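The Case for the Thin Blue Bag

By Ngozi Igwe
May 25, 2018

I sold fruit for eight years before I started writing about food, and in that time I handed over more plastic bags than I would like to admit. So I come to the argument about bags from the wrong side of the counter, and I expect some readers will stop here.

The town of Sarnen is getting ready to vote on a rule that would end the free thin bag at shops and market stalls. The rule would start in October. Stalls could sell paper bags, or heavier bags meant to be used many times, or nothing. A stall holder caught handing out the thin kind would pay a fine of 315. I have read the proposal twice. I think its aim is good, and I think it goes after the wrong part of the problem.

Let me start with what the thin bag does well. It weighs almost nothing. It folds down into a coat pocket. It holds wet spinach and a leaking tomato. When you buy one mango and two onions on the way home from work, you have not planned a shopping trip, and you do not have a canvas tote on you. The thin bag is made for the person who did not plan. There are a lot of us.

What it does badly is also well known. It blows into drains and trees. It tears at the handles if you put a pineapple in it. And it lasts for a very long time after the fruit is gone, a fact that does not need me to repeat it.

Still, when people talk about banning it, they talk as if each bag were used once, for the ten minutes between the stall and the kitchen. In the homes I know, this is false. My mother kept hers in a drawer, folded into triangles. My neighbor Ifeanyi Ekwueme keeps his inside one another on a hook behind the door, and the same bag goes to the market until it splits, then lines the small trash can in the bathroom. He has bought can liners once, when he first moved in. If the thin bag goes away, he will have to buy them again, and a can liner is a plastic bag that has never carried anything but trash.

I asked the Babalola market office whether anyone had counted how many thin bags go out in a normal week. They had. Across all the stalls, it came to 2,000. That sounded like a lot until I thought about how many people walk through there. Then I asked how many of those bags were doubled, one inside the other, because the seller did not trust a single one to hold. The answer was 775 pairs. More than three quarters of the bags leaving that market were there because another bag was too weak.

That number is what changed my mind about the proposal. I had gone in ready to write that the town should leave everything alone. I now think the town should require a better bag, a little thicker, with handles that hold, and let the stalls charge a small coin for it. If one bag could be trusted to do the work of two, we would be rid of 775 of them a week in one market without asking anybody to change how they shop.

The second thing I would change is the habit on the seller's side, and here I am talking about myself. At my stall I reached for a bag before the customer had finished choosing. It was part of the rhythm. Weigh, tip, twist, hand over. If someone bought a single banana, I bagged it. A banana comes with its own cover. I did this thousands of times and only one customer ever handed the bag back to me. She did it politely, and I was annoyed with her for the rest of the morning.

A seller who asks "Do you need a bag?" and then waits for the answer will give out fewer. It costs a few seconds. At the Satari grocery, where they have asked the question for the past year, the manager told me that a good share of people say no, and that the ones who say no are mostly regulars who have got used to being asked.

The third thing concerns what happens at home, and I find it gets left out of the discussion completely. Much of the fruit that gets thrown away is fruit that was left in the bag. You come in, you put the shopping down, the phone rings, and the bag stays where it landed.

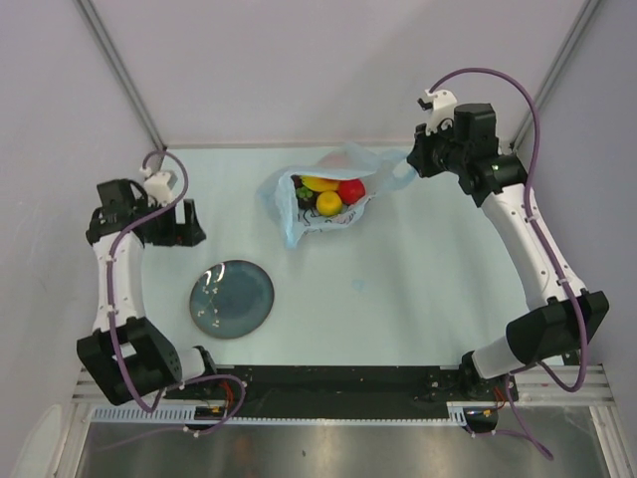
Two days later the fruit at the bottom has gone soft and the rest is not far behind. Thin plastic holds in moisture, and ripe bananas hurry along whatever is packed in with them. We worry over the bag and then toss out what it carried, and growing and trucking that fruit took far more than making the bag did. I have never seen a poster about it.

My own rule is dull. The bag gets emptied before I sit down. Bananas go on the counter by themselves, apples go in the refrigerator, and anything bruised goes on a plate where I will see it and eat it first. Then I shake out the bag, let it dry over the faucet if it is damp, and put it in my coat. Since I started putting it in my coat and not in the drawer, I have taken far fewer new ones, for the simple reason that the old one is with me.

Supporters of the full ban will say that rules work and habits do not. They may point to Bandus, the next town over, which went to paper last year. I shop in Bandus sometimes. The paper bags are fine on a dry day. On a wet one, I have picked oranges up off the sidewalk, and the stall I like best now puts a paper bag inside a second paper bag. I do not think that is what anyone voted for.

I could be persuaded on the fine. If the town does set a standard for a stronger bag, there has to be some cost for ignoring it, and 315 is enough to be felt by a stall that clears a modest profit. I would ask for a warning first. Many of the older sellers buy their bags in bulk and have a year's supply under the table. They should be allowed to use those up, because sending them to the dump unused would be the silliest outcome of all.

The town is taking written comments until the vote. Mine is already in, and it is shorter than this.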